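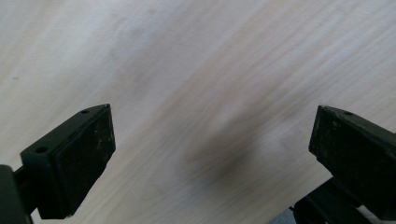 Home | News | Community | Notices | Contact

New wooden tabletops for the Patholm community room

The community room in Patholm has new tabletops since September. The old ones served for many years and had become rough at the edges, and visitors of the sewing evenings complained that the fabric was catching on them. Now there are nine tables with a surface of pale wood, where the grain can be seen in long streaks.

The work was done by the Tsakiris joinery in Flesthorpe. The frames and legs of the tables were kept, and only the tops were replaced. According to Fotini Pappas, who manages the bookings of the room, this decision saved a good part of the budget. The remaining money, about 300 euros, will be used for new lamps above the long wall.

"We were discussing for a long time if we should take a dark color," said Pappas. "Dark wood hides the stains, this is true. But the room has small windows, and in winter the people want to see what they are doing with their hands."

Not everybody was convinced in the beginning. Raelene Pirihi teaches the drawing course and wanted to have white plastic tops, which are easy to wipe. She says that she has changed her opinion after the first two lessons, although she still asks her students to put paper under the ink bottles.

The users of the room are asked to follow a few simple rules. Hot cups should stand on a coaster, and tape should not be left on the wood overnight. For cleaning, a soft cloth with a little water is enough. Cutting with knives is allowed only on the green mats, which are kept in the cupboard next to the door.

The room is open for groups until 8 in the evening and has places for 80 persons. Two of the old tabletops are still in good condition and can be collected free of charge. Those who are interested should ask at the front desk.

Related items

Drawing course in Patholm has free places
Hurell footbridge closed for painting
Flesthorpe library changes its opening hours
Sewing evenings: what to bring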